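3.2 遠隔操作による食器作業の教示

教示データの収集には、主従型の遠隔操作システムEvusを用いた。操作者は主側のハンドルを片手で持ち、従側アームの手先位置、姿勢および指の開閉量を指令する。主側と従側の位置の対応は操作者がペダルで切り離すことができ、手元の可動域が足りなくなった場合にはハンドルだけを戻して操作を続ける。力覚の提示は行わず、操作者は手首カメラと頭部側カメラの映像、および直接の目視によって接触の有無を判断する。

対象はTrirketthorpeの配膳台における食器の移載である。把持対象は椀、さじ、細長いトレイの三種とし、箸やトングは台上に置くものの、本節の教示では把持しない。手首カメラはグリッパの付け根に固定してあり、二本の指先が常に画像の下部中央に入る。接近段階では、指先と対象のほかに天板の縁も同じ画像に入るように姿勢をとる(図3)。
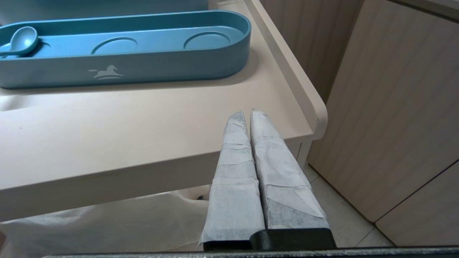 接近の教示で最も個人差が出たのは、天板の縁を越える高さである。Kneževičは縁の手前で一度手先を止め、そこから鉛直に上げてから水平に進める操作を好んだ。Voßは斜めに一息で進めることが多く、所要時間は短いが、縁との距離が小さくなる試行が混じった。両者の軌道をそのまま混ぜて学習に用いると、縁の付近で方策の出力が二つの経路の中間をとり、動作が不安定になった。そのため、操作手順書に「縁の手前で一度停止する」という項目を加え、以後の収集では両者ともこれに従った。停止の長さは指定していない。

停止位置の基準には、手首カメラの画像における指先と縁の重なりを用いた。アームの関節角から計算した手先位置を画面に表示する案も試したが、操作者は数値をほとんど見ず、映像だけで位置を合わせていた。表示は後に取り除いた。同じ基準で位置を合わせても、指先と縁の見え方は試行ごとにわずかに異なる。

図4 手首カメラから見た天板の縁、トレイおよび指先 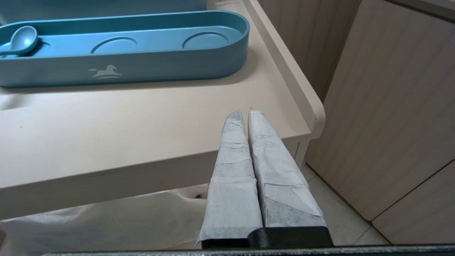
3.3 手でアームを動かす教示との使い分け

遠隔操作のほかに、操作者がアームを直接つかんで動かす教示も行った。後者は接触の感触が手に伝わるため、縁をつまむ動作の深さを決めるのに適している。一方で、操作者の手や腕がカメラに映り込み、学習用の画像としては使いにくい。本研究では、直接教示で得た89試行を把持姿勢の初期値の決定にのみ用い、画像を入力とする方策の学習には遠隔操作の試行だけを用いた。

椀の把持では、二本の指で縁を内外から挟む姿勢を標準とした。側面全体を抱える把持に比べて指の開き量が小さく、隣の食器に触れにくい。ただし、椀が重なっている場合には、縁を一枚だけ挟めているかどうかの確認が必要になる。操作者には、持ち上げの後に手首を傾け、縁の様子を手首カメラで確かめるように指示した。図5は縁を挟んだ時点の例で、手前の椀の後ろにもう一つの縁が見える。
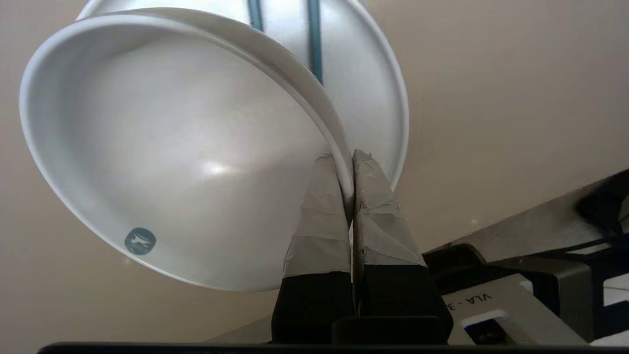
重なった椀をどう扱うかについては、収集の初期には決まりがなかった。Voßは二つのまま運んで置き直し、Kneževičは元の位置に戻してから挟み直していた。どちらも作業としては成り立つが、最終状態が異なるため、試行の注釈が煩雑になる。手順書では後者に統一し、戻す動作も試行の一部として記録することにした。初期の試行については、注釈者が映像を見て「単体」「重なり」「判別不能」のいずれかを付けた。判別不能としたものは学習から外した。

また、白い椀は光沢が強く、手首の傾きによって反射の位置が変わる。深度の推定値は反射のある部分で乱れるため、把持位置の計算には椀の内面を使わず、縁の輪郭のみを用いた。輪郭の抽出には既製の手法をそのまま用い、再学習は行っていない。

3.4 台上の配置と試行の選別

配置は操作者が試行ごとに手で変えた。乱数による配置表をあらかじめ作成したが、表どおりに置くと食器が台の縁に寄りすぎる場合があり、その場合は操作者の判断で内側に寄せた。変更後の配置は頭部側カメラの静止画で残した。図6に一例を示す。 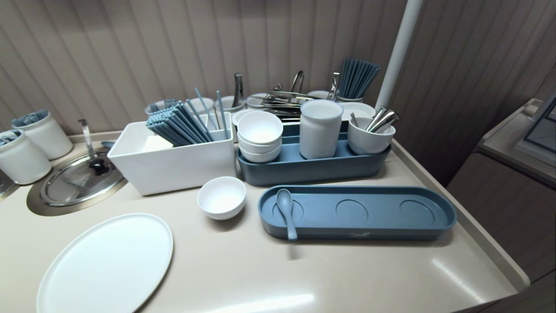
選別の対象としたのは、操作者が開始と終了のボタンを押した3000試行である。このうち、記録の欠落、操作の中断、注釈の不一致があるものを除き、2608試行を学習に用いた。さじの試行では、さじがトレイのくぼみに収まっているか否かを開始状態の属性として記録した。図6の手前のトレイには浅い円形のくぼみが三つあり、さじの頭は左端のくぼみに載っている。この状態は「収納」とし、頭がくぼみの外にあるものは「非収納」とした。柄の向きは属性に含めず、静止画から後で読み取れるようにしてある。

評価用には、学習に用いた試行とは別に59試行を取り分けた。取り分けは操作者ごとに行い、同じ配置から始まる試行が学習用と評価用にまたがらないようにした。直接教示の試行は評価用に含まれない。方策の構成と学習条件は4章で述べる。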